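What changes when the desk work is the automated work

22/03/2023

Prullska started moving its office routines onto the Fedis platform in February. I work in operations there, so I have now had enough time with it to write down what is different.

The first stage covered supplier invoices. Before the change, two of us keyed them in by hand and matched them to orders from Flavora and Carrilho. Fedis now reads the invoice, finds the order and posts the match. Anything it can't resolve goes to a queue. In the first full cycle it processed 226 invoices and sent 16 to the queue. Most of those were credit notes, which our suppliers label in different ways.

The job titles are the same. The day isn't. Keying was dull but it set a pace, and you could talk while you did it. Clearing exceptions is slower and takes more concentration, and each case is a small judgement with your initials on it. I am more tired at the end of a shorter task.

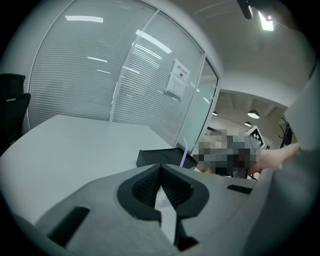

Physical handling is the second stage, and it has been harder to plan for than the invoices. Software fails in a log file, where you can read the error at your own desk. A jaw has to close on an object, and the object has to be where it is expected. A flat box on a smooth white desk is a fair test, as a low profile leaves little height to grip. The ribbing on the inner faces of the V should help with that. I have asked for grip failures to be recorded by object type, the same way we code the invoice queue.

Training is the part I would change. We were given five hours, nearly all of it on the dashboard and very little on how to override a wrong match. Staff who can't override a system tend to stop checking it. A revised session is being drafted, and I have asked that it use real cases from the queue, credit notes included.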